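The Long Simmer

Why soup refuses to go away, however hard we try to improve it

There is a moment every February when the country gives up on salad. It happens without an announcement. One day people are pushing leaves about in a plastic box, and the next they are standing over a pan of leeks with the windows steamed up, feeling thrifty.

I have been writing about food for 15 years, and in that time soup has been declared finished more often than the high street. It was going to be replaced by broth, which is soup with the good bits taken out. Then it was going to be replaced by the smoothie, a soup served cold to people in a hurry. For a while a firm called Panomell sold it as a powder in a silver tube, at a price that suggested the tube was the main ingredient. I ate one on a train and have thought about it since, mostly at night.

The kitchen trade has done its best too. The Broltis soup maker arrived in my house with 259 recipes in a spiral-bound book, of which a surprising number were carrot. It chops, it heats, it sings a small tune when it has finished. It also makes exactly one texture, somewhere between emulsion and undercoat, and has to be cleaned with a brush that was lost in the first week.

Meanwhile the old equipment carries on with no tune at all.

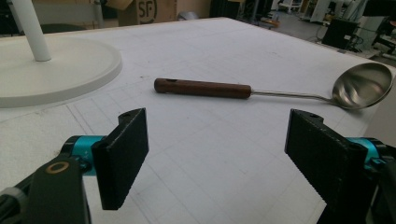
A soup ladle with a wooden handle.

A ladle has no settings. It can be bought for the price of a sandwich and left to a niece. Mine came from a house clearance along with a fish kettle I have never used, and it has outlived two hobs and a marriage. I did once look at a new one in the Trestus catalogue, where it was called a serving solution, and closed the catalogue.

To find out what the rest of the country was up to, this magazine asked its readers last winter how they made theirs. We had 1,014 replies, which is more than we got about the election. Most of them began with an onion. After that it was every household for itself. There was a fierce northern faction in favour of pearl barley, and an equally fierce one, also northern, that regarded it as gravel. Several people wrote in simply to complain about croutons.

What hardly anyone sent us was a recipe. They sent instructions of the sort you get from an aunt: enough stock, some potatoes, until it looks right. One letter ran to four pages and gave no quantities whatsoever.

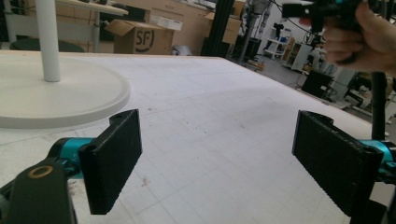
I tried to cook from that letter, and it took three goes. The first was thin, the second could have been used to hang wallpaper, and the third was very good, though I had stopped following the letter by then and was using up a cabbage.

Minhas, the little café near our office, has had the same lentil soup on its board for as long as I have been going. They tried taking it off one summer and put a chilled cucumber thing in its place. It lasted until the second wet afternoon. The lentil came back at 20p more, and we all paid it without a word.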